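From: Coralie Tomoana
To: Kulton Foreign Affairs Reading List
Date: 26 May 2025
Subject: Re: the border talks

Dear all,

Thank you, Gerrit, for getting us going again. I have your note in front of me and I keep coming back to it.

> Gerrit Ngubane wrote:
> I don't see how the ministers can call it a ceasefire
> when both sides still have troops at the crossing.
> Are we meant to take the statement at its word?

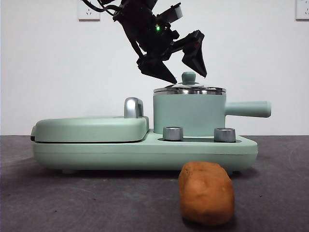
No. 454

I wouldn't, not entirely, but I wouldn't throw it out either! I read all 19 pages over two evenings (with a good deal of tea), and the part on prisoners is much firmer than the papers let on. The part on troops is mush, I agree. "As conditions allow" can mean next week or never — and I suspect both delegations liked it for that very reason.

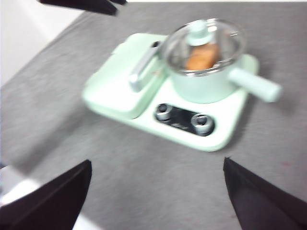
Mint-green toy cooking station on a gray tabletop.

Miklós Boros asked me whether the observers have any real powers. As far as I can tell they may visit and they may write reports, and that is the whole of it. I'd dearly love to hear from Sipho on this, as he followed the last mission much more closely than I did.
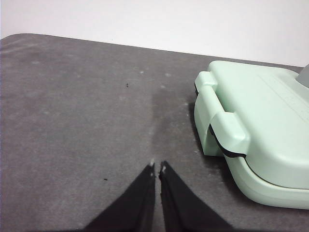 Gray mat, white wall behind.

I'll bring my marked-up copy to Ultirthorpe if anyone wants to borrow it.

Warmly,
Coralie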